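Setting up your Hopkin label printer
Section 2: Loading your first roll 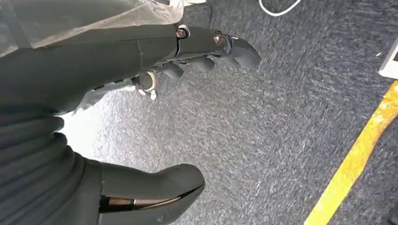
Good news – the fun part starts now! You only need the roll that came in the box.

1. Press both side catches and lift the lid.
2. Drop the roll in, labels facing up.
3. Feed the end under the grey bar.
4. Close the lid until it clicks, then press Feed once.

Note: A full roll holds 724 labels, in any colour you like.

Caution: Keep fingers clear of the cutter.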